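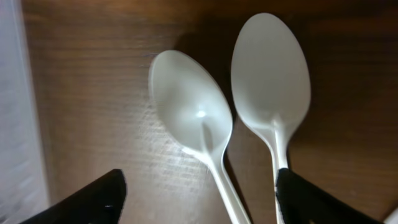

*Zwei weiße Kunststofflöffel auf einer Tischplatte aus Holz, der linke mit der Innenseite nach oben*

Der **Plastiklöffel** ist ein leichter Löffel aus Kunststoff, der meist für den einmaligen Gebrauch gedacht ist. So unscheinbar er wirkt, so viel Überlegung steckt in seiner Form! Laffe, Hals und Stiel entstehen in einem einzigen Stück, und trotz der dünnen Wand soll er einen Teller Eintopf durchstehen.

## Aufbau

Die Schöpffläche heißt *Laffe*. Sie ist in der Regel oval und geht über einen schmalen Hals in den Stiel über. Ein wahres Kabinettstück ist die Rippe: Ein schmaler Grat am Übergang zum Hals versteift genau die Stelle, an der ein Löffel am ehesten bricht – und das fast ohne zusätzliches Material.

## Herstellung

Üblich ist der Spritzguss. Verbreitet waren lange vor allem Polystyrol, das steif und etwas spröde ausfällt, und das zähere Polypropylen. Weiße Farbpigmente machen den Werkstoff undurchsichtig.

## Verbreitung und Wiederverwendung

In der Europäischen Union dürfen Einwegbestecke aus Kunststoff seit 2021 nicht mehr neu in Verkehr gebracht werden. In vielen Schubladen liegen sie trotzdem noch, und dort beginnt oft ihr zweites Leben als Pflanzschild, Farbspatel oder Bastelmaterial.

## Sammlungen

Auch Liebhaber gibt es, und was für welche! Die Sammlung von Hrefna Hjaltested in Skurnport umfasst 694 Löffel, davon 231 aus Eisdielen. Geordnet ist sie nach der Form des Halses. Malou Bjarnason hat für das Begleitheft 72 Rippenprofile gezeichnet, vom flachen Steg bis zum doppelten Grat.

## Siehe auch

- Göffel
- Einweggeschirr
- Eislöffel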